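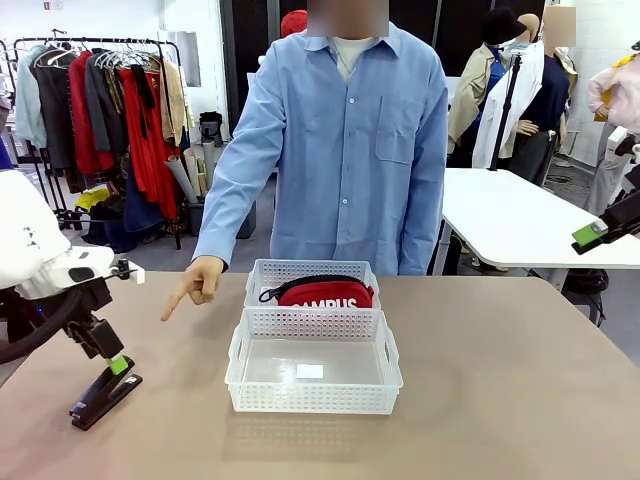
Cesholm Nesting Baskets, Set of Two

I bought these for the hall closet, a place where gloves go to become single. The box promised "a calmer home in minutes." I set aside an October afternoon, having met my closet.

The baskets are light, they don't wobble, and a damp cloth gets the dust off. You can see what's in them without tipping them out, so I now know I own four tape measures. The handles are fine for a normal load. Fill one with 189 batteries and old door hinges and it bows in the middle like a tired horse, but I think that one's on me.

My main gripe is the label, which is glued down with more conviction than anything else in my house. Hot water did nothing. Cooking oil did nothing and smelled like lunch. I left it on.

Second gripe: they nest so well that getting them apart takes two adults. Noreen Hayat held one end, I held the other, and we haven't discussed what was said.

I had the Broneck fabric bins before this. Those looked nicer on the shelf for a month and then slumped. The Cesholms look like something from a school supply room and have kept their shape since spring. I'd buy them again, and I probably will, given the state of the cabinet under the sink.

4 out of 5. One star off for the glue.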